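Workshop news: the grabber has fingers

Wednesday, September 16, 2020

If you have been by the shared workshop lately you will have noticed the corner by the window filling up with plastic shavings, screws and half a kitchen. That's us, the Skoteo group, and I'm very happy to report that the hand-held grabber now opens and closes the way we wanted it to back in February!

For anyone who missed the earlier items, Skoteo is our attempt to build a two-finger gripper you carry around by hand, with a camera looking out over the fingers. You walk up to a table, do an ordinary chore with it, and the camera records what the fingers did. Later on the same fingers go on the arm Aatos Rantala has been putting together at home, and we try to get the arm to do the chore from the recordings. The arm is a long way off (Aatos has two joints moving and a third that hums), but the hand-held part is here and it's a joy to use.

The fingers are on their fourth version. Version one was too short, version two flexed, and version three split along the layers the first time Mathis Royer squeezed a jar with it. For the fourth, Xinyi Su redrew the whole finger with a stepped outline, thick at the base and narrower going up, and put threaded brass inserts in wherever a screw goes. Before that we were screwing straight into the plastic, and after a few changes of tip the holes were worn out. With the inserts you can take a finger off and put it back on as often as you like. I did it five times in one evening just because it was so pleasant.

A word on pressing the inserts in, as several people asked at the last open night. We use the old soldering iron from the electronics bench with a wide tip, set low. Let the insert sink under the weight of the iron and stop while it is still a hair above the surface, then press it level with something flat and metal. Bernadette Texier uses the back of a steel ruler. If you push, it goes in crooked, and you'll be drilling it out again. Ask me how many spare fingers are in the scrap box.

The camera mount took longer than the fingers did. We wanted both of them in view when they are wide open, plus enough of the table to see what you are reaching for, and every time we tipped the camera up to get more table we lost the fingers. The mount has a slot now, so the angle can be changed with one screw. It's set lower than I would have guessed. Most of our trials are with kitchen things, lids and boxes and the like.

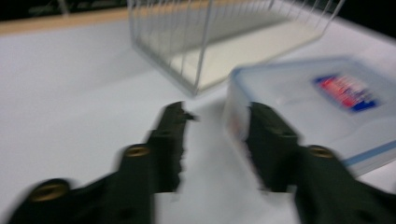

Fingers wide open over the white table, with the dish rack and a blue-lidded container in reach.

Blur is the thing we are working on at the moment. When you swing the gripper across the table, the fingers smear sideways in the recording, and the tips are exactly the part you want sharp. Xinyi thinks a shorter exposure and another lamp will take care of most of it. Mathis thinks we should all just move slower. They are both going to get their way, I suspect, as the lamp is already ordered and I have been told off twice for rushing.

The other open job is the tips. Hard plastic slides on hard plastic, so a smooth lid is difficult to hold at the edges unless you come at it dead straight. Eugénie Maillard has a box of rubber and foam scraps and wants to try all of them, starting with the thin black sheet left over from the Besnard door repair. If you have an old bicycle tube or a worn-out silicone baking mat at home, please bring it along and leave it in the drawer marked Suno (that was the last project, we never changed the label).

The drawings for version four are in the project folder on the workshop computer, along with the screw list. Print the fingers lying on their side, or they will go the way of version three. The camera mount is there too, but the slot is a bit tight and needs a few strokes with a file before the screw will slide.

We would love more hands, literally. Everybody holds the thing differently, and Bernadette, who is left-handed, found a sharp corner on the grip within a minute that none of us had ever touched. Come and pick things up with it for a while and tell us where it pinches. Bring something awkward from your own kitchen if you like!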